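Subject: Re: [cell-users] two-arm bench, wrist camera drifting, near arm fingers closing off centre
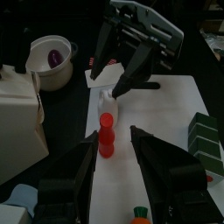 *Near arm wrist cam, fingers open round the red bottle, far arm coming in from the top.*

Morning all — quick reply before the lab fills up, sorry for the order, it's all over the place.

Long answer to the off centre thing. We had the same for most of August on the Vuvard bench and I'm fairly sure it is three faults stacked on each other. Quoting the original so I don't lose track:

> We've got two arms facing each other over a white table, same make both sides, wrist camera on each. Since the move to the new room the near arm closes left of where it should. Not by much, but enough that a bottle gets nudged before the second finger touches it. Far arm is fine. Recalibrated the camera twice, no change the first time, worse the second time. Before I strip the gripper, is there anything else to look at? Also do people re-tape the table every time or just leave it? And what do you all do about the clutter at the edges, ours creeps in.

Don't strip the gripper yet!! Last thing you do, not first.

**First — finger tips**

Look at your own wrist view with the fingers fully open and nothing else going on. On ours the two black fingers come up from the bottom corners and the tips should sit the same distance either side of the middle. If one tip is further in than the other you've either got a bent finger, a loose finger or a camera that has turned on its bracket. Calibrating won't fix any of those, it just hides them, and then you get what you got, worse second time.

To tell them apart:

- Grip the finger by hand, power OFF, and rock it. Any click at all = loose screw.
- Swap left and right fingers over. Fault moves with the finger = bent finger. Fault stays put = carriage or camera.
- Put a straight edge across both tips. If they're level on the straight edge but crooked in the picture it's the camera.

Ours was a loose screw AND the camera. So the swap test gave a daft answer the first time and I wasted a whole afternoon on it. Do the screws before the swap.

The screws on the Lockwood fingers come with a dab of thread lock from new. Once they've been out it's gone and you have to put more on yourself. I hadn't. They'd backed out a quarter turn each, which you can't see but the bottle can feel.

**Second — camera bracket**

The small bracket on the wrist has two slots and one of them is doing nothing unless you pinch it. Slacken both, push the camera hard back against the shoulder, nip up the rear one first then the front. If you do the front first it twists as it goes home. Every time. I now put a paint pen line across bracket and wrist so you can see at a glance if it has moved.

Also check the cable. Ours was zip tied too tight near the elbow and when the wrist rolled past a certain point it tugged the camera round a hair and let it go again. Looked like drift. Was not drift. Leave a loop the size of your fist and run the wrist to both ends by hand before you tie anything.

**Third — the table**

You said you moved rooms, so I'd bet money on this one. If the table isn't where the file thinks it is then both arms are wrong, but the far one may be wrong in a direction that doesn't matter to you, so it looks fine. Ours did.

What we do now, in this order:

1. Level the table. Feet first, then check along and across.
2. Measure from each base to the near edge of the table, both corners, write it on the tape next to the foot. Ours should be 125 mm on both corners and one of them was 117 after the move. That's your left hand pull right there, the whole top was skewed.
3. Tape round the feet once it's right. Not round the top, the top gets knocked and the tape lies to you.
4. Touch off near arm, then far arm, on the same mark.
5. Then the camera calibration. Only then.

Re your question on tape — leave it, but check it each morning, and replace it when an edge lifts. Re-taping every day just means you get a slightly new table every day.

**Two arms in the same bit of table**

Not what you asked but it'll bite you. We run with the far gripper reaching well in, so from the near camera you get its long black fingers pointing down past whatever we've put out. If the near arm goes up on a wrong offset the tips meet. We've had one proper knock. No damage beyond a scuff but the far one needed touching off again, and I didn't notice untill the next day, so a day of runs in the bin.

Fix is boring. Keep-out box in the middle, wide enough for the fingers *open*, not closed. The default file has it for closed. Slow speed for the first 5 runs after any change, hand on the stop, no exceptions even if you're sure.

And do one dry pass with something tall stood between the fingers, a plastic bottle is good, they tip over if you so much as breathe on them. We use the red one in the pic with a white one right behind it. If the near arm can go down, open, over the red and come away again without touching either, your centre is good enough to go on with. If it nudges the red one towards the same side each time, go back to the top of this mail.

A waisted bottle is better than a straight one for closing tests btw. With a straight one the fingers can be a bit high or low and you'd never know, with the waist in the middle you see it straight off.

**Clutter**

We gave up trying for a bare surround. There's a cream pot with an aubergine in it over past the table, a big beige box of a thing on that side too, a carton over on the right, a toy carrot somewhere under your nose. It's fine. What matters is that nothing sits inside the keep-out box that isn't meant to and nothing on the floor can get under the table feet. A bag under a foot will put you straight back to square one on levelling, ask me how I know.

Crinkly see-through bags are a pain for the depth side of things though so keep those off the table itself. If one's in the background further off I don't bother.

Light: our bench is on the dim side and the lower part of the red bottle goes a shade darker. If your thing picks out by colour, set it from what the wrist camera gives you, with the arm in the working position. Don't set it from a nice bright picture with the arm parked. The arm throws shade on its own job. Took me ages to spot.

**Looking after it**

What we do now, copied off the sheet on the wall:

- every morning: tape, bracket line, rock the fingers, wipe the camera glass (dry cloth, no spray)
- every week: screws on the fingers, cable loop, blow the muck out of the slots and rails on the gripper housing
- any time it's bumped or moved: full list above, from levelling

The rails on the housing do collect fluff. Don't oil them. Somebody before me had and it turned to paste, and the left carriage was then lagging the right one, so one finger touched first. Which is *exactly* your symptom too, now I type it. So if screws, bracket and table are all good, look there before pulling anything apart. Clean with a dry brush, run it open and shut for a bit, look again.

If it still lags after that then yes, strip it. Pads off, fingers off, then the cover. Watch for the little spring clip on the left, it goes across the room. Photo of the belt before you touch it. When it's back together the log should stop throwing code 3092, that's the "fingers not in step" one on the Comach controller. We had it flagged for weeks and everyone just clicked it away, me included. Worth searching your log for it before you do any of the rest, takes a minute.

Spare pads and clips: Sokato do both, they were quick for us, get two of the clips. The older pads are a bit thinner, so don't mix old and new on one gripper or you've made yourself a new off centre fault for free.

Can you send back:

- the two corner measurements
- a wrist view with fingers fully open, near arm and far arm
- whether 3092 is in the log and when it first turns up, before or after the move

If it starts before the move I'd go gripper rails. If it starts after I'd go table and cable, something got pulled in the van.

One thing I don't have an answer for, if anyone else on the list does — our far arm needs touching off again after a long stop, near arm never does. Same model, same settings as far as I can see. Warm up? Brake slipping a touch? Currently just doing it by hand each morning and it's getting old.

Got to run, bench is booked from 10. Will look at replies after lunch.

Cheers

--
cell-users list
Replies go to the whole list. Please trim what you quote.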